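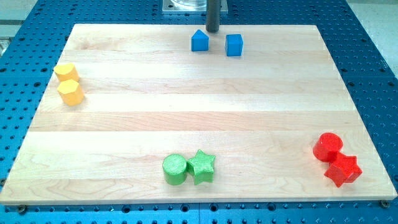

Buying foreign currency for a trip or an overseas order costs more than most households expect, and most of the cost sits in the gap between the buy and sell rates. A small workshop order is a good test. Say you want maple to glue up into a board, four wide planks edge to edge, and the timber seller bills in US dollars. Check the mid-market rate on the day, then compare it with what your bank will charge you. On a 500 dollar order a 2 per cent margin is ten dollars, before any transfer fee.

Other tips for when rates are jumping

Ask for the total in your own currency, with fees included, and write it down with the time you asked. Quotes can change within the hour.

If a card terminal or website offers to bill you in your home currency, decline and pay in the seller's. The shop's conversion is usually dearer.

Split a large payment. Change half now and half in August if the bill isn't due until then. You won't get the best rate, but you won't get the worst one for the lot.

Keep leftover notes under 200 dollars for the next trip. Selling them back means paying the margin twice.

Coins are rarely bought back at all. Spend them at the airport.

Keep receipts in one envelope, sorted by currency.

Kiyoshi Wada
Updated 15 Jul 2020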